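Humumico: diary keepers wanted for a study of colour at home

Call for participants
Reference: 593
Place: Promwood and the villages nearby
Starts: November
Payment: £254 on completion, plus postage

We are looking for people who have recently changed the colour of a room they use every day, or who are about to. You may have painted a bedroom, put down a new carpet, hung different curtains or moved into a place where somebody else made the choices. You don't need to know anything about design. You don't need to like the result either.

Humumico is a study of how people get used to colour in their own homes. Most of what is written on the subject asks people for an opinion once, usually on the day they choose the paint. We want to follow people through the first weeks of living with it. Some stop noticing a colour within days. Others find that a wall they were happy with in the shop bothers them every evening when the lamps are on. We would like to hear about both, and about the dull weeks in between.

The study is run from the Halvorsen building by a small team led by Kerstin Skjelbred. It follows on from an earlier round of interviews, in which people told us about rooms they remembered from childhood. Those interviews were good at bringing out strong feelings and poor at telling us what day-to-day life with a green kitchen is like. Diaries should do better. 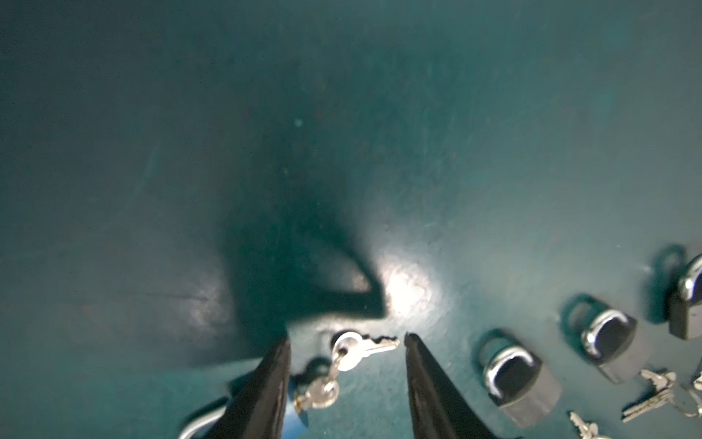 What taking part involves

You will keep a written diary for six weeks. We ask for three entries a week, on whichever days suit you. Each entry can be up to 200 words, and many will be much shorter. A couple of sentences written while the kettle boils is fine.

At least one entry a week should be written after dark, with the lights you would normally have on. At least one should be written in daylight. The others can be at any time. Please put the time at the top of the entry and say what the weather is doing, since a wet afternoon can make a big difference to a north-facing room.

There are two meetings. The first is at your home, takes an hour or so, and happens before you begin the diary. One of us will look at the room with you, ask how you came to choose the colour (if you did choose it), and note which way the windows face. The second is at the Halvorsen building once the diary is finished. We will have read your entries by then and will ask you about some of them.

You will also be asked to fill in a short form at the start and again at the end. It covers who uses the room, what for, and at what times of day.

Who can take part

You should be 18 or over and living in Promwood or close enough for a home visit. The room must be one you spend time in on most days. A hallway is fine if you sit or work there, but we already have enough hallways that people only walk through.

The change should have happened within the last few months, or be due before the study starts. It should affect a large surface: walls, floor, ceiling, or a full set of curtains. A new cushion or rug will not be enough on its own.

We welcome renters, owners, people in shared houses and people living with their parents. If you share the room with somebody, you may both apply, but you will need to keep separate diaries and not read each other's until the end.

You can take part if you are colour blind. Please tell us which kind, if you know, so that we can ask more useful questions. We would also be glad to hear from people whose eyesight has changed lately, for instance after a cataract operation.

We can't accept anyone who works in the paint or flooring trade at present. This is a condition of our funding and we can't make exceptions.
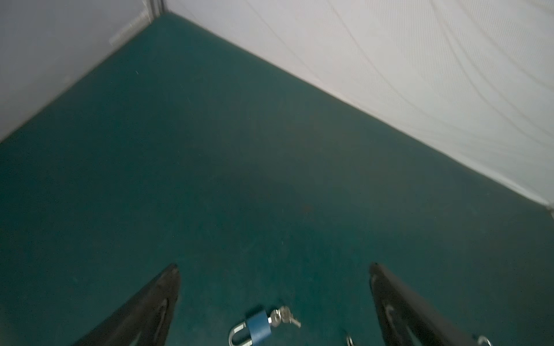

Teal floor against pale walls.

What to write about

The diary is yours and we don't set topics. People often ask for a starting point, so the first page of the notebook has some questions you can use or ignore. They include:

Did you notice the colour today? If so, what were you doing?

Has a visitor said anything about it?

Is there a time of day when the room looks wrong, or better than you expected?

Have you moved anything, bought anything or changed a bulb on account of the colour?

Please use your own names for colours. If you call your wall "sort of pond" we would much sooner have that than the name on the tin. The tin name goes on the form, so we will have it anyway. Your words may change as the weeks go by, and it doesn't matter if they do. Don't go back and correct earlier entries.

If you decide to repaint halfway through, carry on with the diary and tell us when you did it. You will be paid in the same way. In the last round one household changed its mind about a ceiling, and what they told us about living under it was among the most useful material we had.

You may stick things into the notebook if you like: scraps of wallpaper, a bit of thread, a receipt. We can't promise to return them in perfect condition.

Paper or online

The standard diary is a ruled notebook, which we will bring to the first meeting with a stamped envelope. If writing by hand is difficult, you can type your entries and send them through Cavow, the website we use for collecting diaries. It works on a phone. You will be given a login at the home visit and shown how to use it. Spoken entries are also possible, again through Cavow, and should last no more than a few minutes each.

Please pick one method and stay with it if you can.
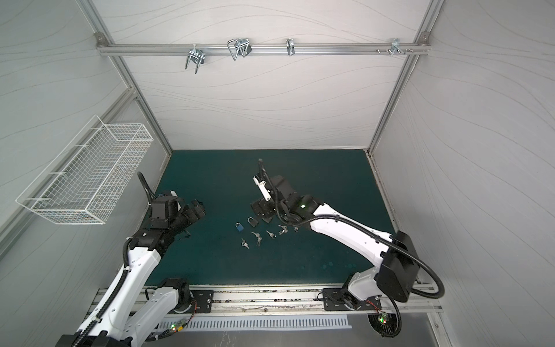 Payment and expenses

Each person who completes the study receives £254. It is paid in two parts: half after the third week, and half after the second meeting. If you have to stop early you keep whatever has been paid up to then, and you don't have to give a reason.

We will pay bus or train fares to the second meeting. If you drive, there is parking behind the building, and we can pay mileage from anywhere in the study area. If you need childcare or other care cover in order to attend, ask us beforehand and we will normally be able to meet the cost.

Payments are made by bank transfer. If you receive benefits, you may want to check how the payment would be treated before you apply. We can give you a letter setting out the amount and the dates.

What happens to your diary

Diaries are read by the project team only. Your name and address are kept apart from what you write, and your diary is filed under a number. We may quote from it in reports and talks. When we do, we leave out anything that would let a reader work out who you are or where you live.

At the end you can choose to have your notebook back, let us keep it, or have it destroyed. If you want it back we will make a copy first. You can withdraw up to the date of the second meeting, and in that case we will delete everything you have given us.

Please think about the other people in your home. They haven't agreed to be written about, so use initials or a made-up name for them.

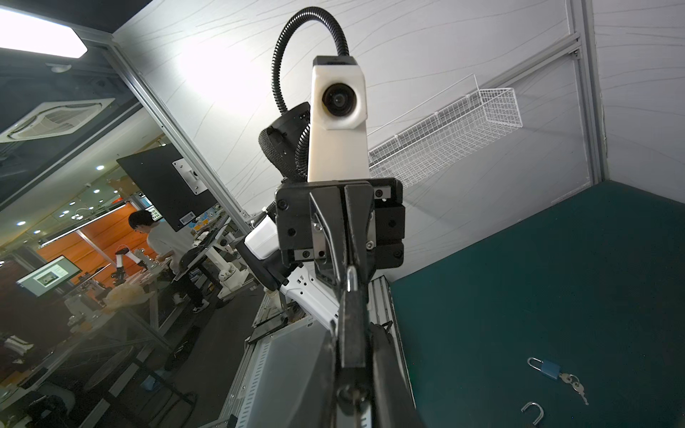
We don't share anything with paint firms, shops or landlords. If you rent and have painted a wall without asking, that will stay between us.

The home visit

The visit can be in the daytime or early evening and we will try to fit in with your working hours. You don't need to tidy. We would prefer that you didn't, within reason, as a room cleared for visitors looks different from the one you will be writing about. We only need to see the one room.

One member of the team will come, carrying identification. If you would like a friend or relative with you, that is no trouble. If you would prefer two of us, or would like to ask for a woman, say so when you apply.

How to apply

Write to Kerstin Skjelbred, Humumico, at the Halvorsen building in Promwood, or leave a letter at the front desk. Put reference 593 at the top. Please include:

Your name and the best way to reach you

The part of town or the village you live in

Which room it is and what has changed, or is about to change

When the change was made, or when you expect it to be

Whether you would prefer the notebook, typing or speaking

Anything you would need from us in order to take part

A paragraph or two is plenty. We don't need pictures of the room at this stage.

We will reply to everyone who writes. We are trying to get a spread of rooms, colours and households, so we may have to turn away people who would have been perfectly good diary keepers. If that happens we will ask whether we can keep your details for the spring round, which will cover the same ground in longer days.

If you have a question before applying, the front desk can take a message at any time between 9am and 4pm and one of the team will ring you back.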